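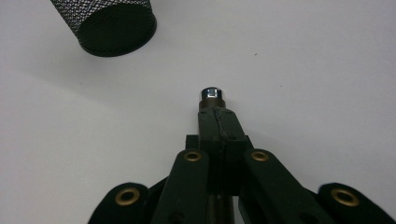
Patchwork > Acabamentos

Como aplicar viés duplo com cantos em esquadria

Por Anjana Bepari, janeiro

Pesquisar no site
Buscar

O viés duplo é o acabamento que mais uso em colchas de cama, porque são duas camadas de tecido na borda e ela demora mais a puir. Para colchas de bordas retas não é preciso cortar a tira no sentido enviesado. Corte no fio reto, de ourela a ourela. O corte enviesado fica para bordas curvas, que são assunto de outra página.

As medidas deste tutorial servem para uma colcha com manta de espessura média. Se a sua for muito fina, faça um teste num retalho antes de cortar tudo.

Preparar a colcha

Termine o quilting antes de aparar. Estenda a colcha numa superfície plana e acerte as bordas com régua e cortador, cortando as três camadas ao mesmo tempo. Confira os quatro cantos com um esquadro. Se as camadas escorregam, passe uma costura de ponto longo em toda a volta, a 4 mm da borda. Ela fica escondida depois e não precisa ser desmanchada.

Cortar e emendar as tiras

Meça os quatro lados, some e acrescente uns bons palmos para os cantos e a emenda final. Corte tiras de 6 cm de largura até chegar a esse comprimento.

Para emendar, ponha duas tiras direito com direito, em ângulo reto, formando um L, com as pontas passando um pouco uma da outra. Risque a diagonal de um canto ao outro, no sentido que corta fora a ponta do L, e costure sobre o risco. Apare a sobra e abra a costura a ferro. Abra antes de cortar se tiver dúvida sobre a direção. Já cortei emenda trocada mais de uma vez e perdi um pedaço de tecido em cada uma.

Com a tira inteira emendada, dobre ao meio no comprimento, avesso com avesso, e passe a ferro sem esticar.

Costurar na frente

Comece no meio de um dos lados, nunca perto de um canto. Antes de alfinetar, passeie a tira em volta da colcha para ver onde caem as emendas. Se alguma cair num canto, mude o ponto de partida.

Alinhe as bordas cruas da tira com a borda da colcha, pelo lado da frente. Deixe uma ponta solta de um palmo e costure a 1 cm da borda, com o calcador de duplo arraste se a máquina tiver um. Ponto 2,5 ou 3. Pare a 1 cm do canto, com a agulha baixada, gire a colcha e costure em diagonal até sair pela ponta. Corte a linha.

O canto

1. Dobre a tira para cima, afastando-a da colcha, de modo que a borda crua continue em linha reta com o próximo lado. Forma-se uma dobra a 45 graus.
2. Segure essa dobra com o dedo e traga a tira para baixo, por cima dela mesma. A nova dobra fica rente à borda que você acabou de costurar.
3. Recomece a costura na própria borda, a 1 cm do lado novo, com um pequeno retrocesso.

Repita nos outros cantos. Se a dobra de cima ficar para dentro da borda, o canto sai arredondado. Se passar para fora, sobra tecido e aparece um bico.

Fechar a emenda

Pare de costurar a um palmo e meio do começo. Deite as duas pontas sobre a borda e corte a segunda de forma que ela passe da primeira exatamente 6 cm, a mesma largura da tira. Com a primeira ponta cortada reta, abra as duas, coloque direito com direito em ângulo reto e costure na diagonal, como nas outras emendas. Nesse passo é mais fácil dobrar a colcha e prender com um alfinete grande para dar folga. Confira se o comprimento assenta, apare, dobre de novo e termine a costura que falta.

Virar e costurar atrás

Leve o viés para o verso e prenda com clipes. A dobra deve cobrir a linha da costura com uma folga pequena. Costure à mão com ponto invisível, linha da cor do viés, pegando só o forro e a manta. Nos cantos, dobre primeiro um lado e depois o outro e dê 2 ou três pontinhos na diagonal.

Quem prefere terminar à máquina pode fazer o contrário: costurar primeiro no verso, virar para a frente e pespontar rente à dobra. Fica mais resistente para colcha de criança, mas o pesponto aparece.

Lave só depois que o viés estiver todo preso. O tecido do viés deve ter passado pela mesma lavagem prévia dos outros, ou pode encolher e franzir a borda.

Ateliê Larix, Caixa Postal 1203 | Contato | Todos os direitos reservados | Voltar ao topo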